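白桌子的道德压力

我对白色桌面的意见，是从搬家那年的七月开始积攒的。当时朋友 Drita Nikolaidis 劝我买白的，说显得房间大，心情也亮堂。我在 Lusar 的展厅里摸了半天样品，花了 1503 块把它请回家。房间有没有变大我说不好，我倒是从此成了一个随身带抹布的人。

以前那张旧木桌宽厚得很。面包渣掉上去，跟木纹混成一片，你不去惹它，它也不来惹你。吃完饭手掌一抹，问心无愧。白桌子不行，它像一位记性极好的亲戚，你早上七点吃的吐司，它晚上还要拿出来讲。一粒芝麻大的东西躺在那里，隔着半个房间都能跟你对视。

卖家管这叫“简洁”。我查过几家店的说法，Murisik 写的是“留白之美”，Vasić 更进一步，说白色桌面“帮助您回归专注”。专注这一点我没有异议，我确实专注，专注地找渣子。有个星期四我本来要交稿，结果擦了桌子，擦完换个角度看看，又擦了一遍。编辑 Radomir Golob 打电话来催，我说快了，手里还捏着抹布。

也有人主张用托盘治标。Tibor Bíró 就是这一派，他的理论是东西都归到盘子里，桌面自然清静。我照办了，买了托盘，零碎也都听话地进去了。问题是渣子从来不进托盘。它们专挑盘子外头那片白地落脚，盘子颜色越鲜艳，周围那几点褐色就越像是故意的。

我并不反对白色。墙可以白，天花板可以白，反正没人在天花板上吃饼干。我反对的是把一件每天要掉渣的家具做成检验品格的仪器。桌子是拿来用的，用过就该有点用过的样子。一张桌子要是逼得全家人端着碗站在水池边吃饭，那它赢了，我们输了。

Haris Karagiannis 读完初稿，说我小题大做，几粒渣子而已。他家的桌子是深灰的。
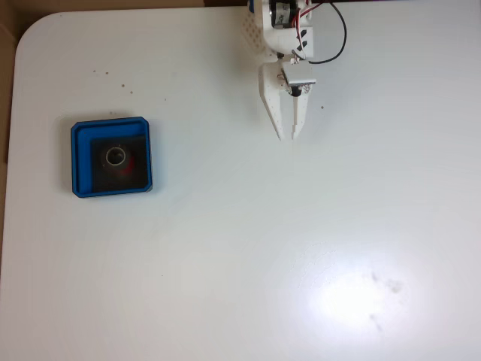
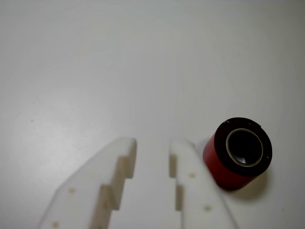

白桌面与斑点，两幅。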